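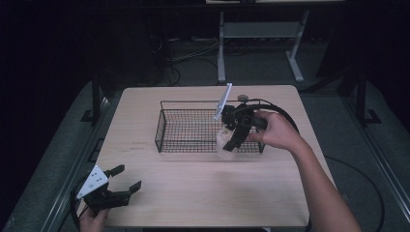 4. Channel moves and audience retention

4.1 Background

Broadcasters move regular programs to a sister channel when a live event takes the usual slot. Most published work on these moves looks at the event and treats the moved program as a side effect. We looked at the moved program. The question was how much of the regular audience follows an early-evening magazine show to its temporary home, and how much of it comes back to the usual channel once the event is over.

The Clonard panel was used throughout. It records viewing in 1,000 households at one-minute steps and notes which set in the home is in use. Guest viewing is logged but was left out, as guests are rarely regular viewers of the program in the host's home.

4.2 Selection of moved episodes

We began with all weekday episodes shown on a channel other than the usual one. Episodes that were also shortened by more than five minutes were dropped, and so were those moved by more than half an hour in either direction. This left 16 episodes. Most fell in June, when sports coverage is heaviest. Each was matched with the nearest unmoved episode on the same day of the week, using the same presenters where possible.

A household counted as regular if it had watched at least half of the episodes in the month before the move. Reminders shown on air were coded from recordings. We noted whether the move was announced in the previous episode, whether a caption ran at the start of the event coverage, and whether the presenters mentioned the change themselves. Remarks by studio guests were coded separately – these were often jokes about the size of the audience and seldom told viewers anything about the schedule.

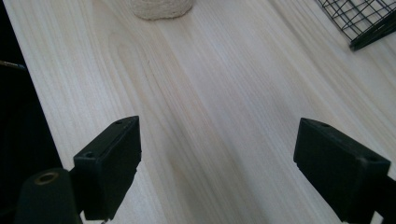

Figure 4. Tabletop, close view.

4.3 Results

Retention was higher when the move had been announced in the previous episode. Captions during the event coverage made little difference, and most of the households that saw one stayed with the event. Some 4 in ten regular households watched at least ten minutes of the moved episode. Households with 2 or more sets in use were more likely to follow the program, usually on the smaller set.

The return to the usual channel was quick. By the second unmoved episode, viewing among regular households could not be told apart from the level before the move. This agrees with Grikby's account of quiz programs but not with Değirmenci, where losses lasted for several weeks. The programs in the latter study were serials, and a viewer who misses one part of a serial may have less reason to come back for the next.

4.4 Limits

The panel does not cover catch-up viewing on phones or tablets. The Vorneck correction for delayed viewing was applied to television sets only, and it was built for drama, so it may overstate delayed viewing of a topical program. We report the uncorrected values in the appendix. Regional opt-outs were also ignored, although two of the matched episodes carried them.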